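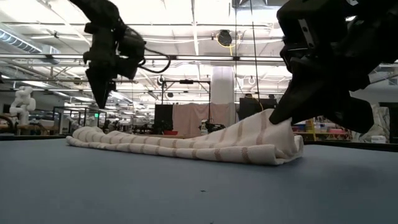 A visit to the weaving mill in Lotska

Print this page | E-mail this page

2020-11-19

In March I had the possibility to visit the Linness mill in Lotska, where they weave towels and kitchen cloths. I wanted to go there for a long time. My grandmother had a small loom at home and I learned on it the plain weave when I was a child, but I had never seen how the same work is done in a big building with electricity.

The mill takes visitors on open days only, and you must write to them before. I wrote in winter and received a short and friendly answer with a map. The map was necessary. From the station in Lotska you walk along the river, pass under the railway, and then there are two gates which look the same. The first one belongs to a company that sells tiles. The second one is the mill. The entrance cost 5 euros, and for this price we also got coffee and a dry cake with poppy seeds.

Our group was nearly 30 people. Most of them were from the town, and some had worked in the mill when they were young or their mothers had worked there. This made the tour slower but much better. When our guide told how the yarn came in former times by boat, an old lady corrected her and said that the boats were already finished in her time and it was all carts. The guide wrote this down.

We started in the yarn store. It is a long and cool room with a low ceiling, and it smells a little like a cellar and a little like paper. The cotton yarn arrives on cones, packed in cartons, and it must rest some days before it can be used, so that it takes the right moisture from the air. I did not know this. At home I put my yarn next to the heating, and perhaps that is the explanation for many broken threads.

After the store came the warping. For me it was the most beautiful part. The threads come from all the cones at once, through small eyes of porcelain, and they run together to one wide sheet and go on the beam. If one thread breaks, the machine stops and a lamp is lit, and the worker must find the end and tie it. She showed us the knot slowly, then in her normal speed, and in her normal speed I could see nothing at all. We were allowed to try. I needed four attempts and my knot was too thick, it would not pass the reed.

Then the weaving hall. We received ear protection and the guide stopped to talk, it would have no sense there. She had small cards with sentences on them and held them up: "Ground warp", "Pile warp", "Please do not touch". A terry towel has two warps, one is tight and the other is loose, and the loose one makes the loops. I had read this in books but only when I stood beside the loom I understood it. The cloth moves forward, then there is a little jump, and the loops stand up in a row.

The oldest loom in the hall was made by Lemis and it is not used for orders any more, only for open days. It has the number 231 painted on the side in white. The people who worked there called it only by this number, and I heard two of the former workers ask "Does 231 still run?" before they had even taken off their coats. It does run. It is slow and it shakes the floor. It weaves a simple kitchen cloth with a blue border, and at the end of the day the cloth is cut and every visitor can buy a piece. The newer looms are from Yoshida and have a screen, and one person can look after several of them.

I asked about stripes, because I like to weave stripes and mine are never the same width. The answer was simple. When the stripe goes along the length, it is decided already in the warping, and nobody can change it later. When it goes across, it is made by changing the weft, and then everything depends on how evenly the weft is beaten. The guide said I should measure with a strip of cardboard and not with my eye. I have tried it at home now and it is better.

The last room was the sewing. The towels come as one endless piece and are cut, hemmed and checked on a table with strong light. The towels with mistakes go to a basket for the factory shop. I bought there 2 hand towels with a fault in the border which I could not find until I was in the train.

Some practical things if you want to go. Take closed shoes, they do not let you into the hall with sandals. The stairs to the warping room are steep and there is no elevator. Taking photos is permitted in the yarn store and the sewing room, but not by the looms. The shop accepts only cash. The tour took longer than was written in the letter, so do not plan the early train back as I did. The café near the station closes in the afternoon, but the bakery on the other side of the street has soup.

I would like to go again when they show the dyeing. It was closed on our day for repairs, and we could see only the door and some colored water stains on the floor before it.

Shared 30 times | 5 comments

Print this page | E-mail this page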